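6.4 Fault: gripper holds an object and will not release

Applies to two-arm Flimutex cells set up for sorting small items into a bin. The fault appears when one gripper has closed on an object and the release command times out after 2000 ms. The controller then stops both arms and keeps grip force on.

CAUTION — Do not pull the object out by hand while the arms are powered. The fingers can open or close without warning.

1. Press the stop button on the pendant. Wait until the controller shows HELD.

2. Note which arm has the object and which is free. Work from the side of the free arm. 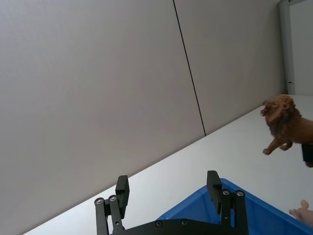

3. Select MANUAL and set speed to 2 per cent. Jog the holding arm until the object is clear of the bin rim and the table.

4. Open the gripper in steps of 32 counts. If the fingers do not move after two steps, stop and go to 6.5.

NOTE — Toy animals with thin legs or rough manes can wedge between the finger pads. Lower the object to the table before the last step so that it does not drop.

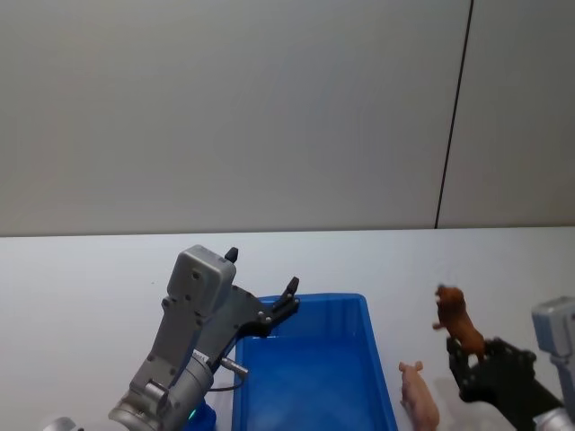
5. Once the object is free, run the open and close test on both grippers. A finger that lags behind its partner points to a worn linkage.

6. Write the fault in the cell log, with the arm, the object and the grip force setting. If the force was above 50 per cent, lower it before restarting.

7. Clear the fault and return to AUTO from outside the work area.

Repeat faults on the same arm go to Dima Khalaf at the Plosby workshop. Section revised October 2021, T. Farkas.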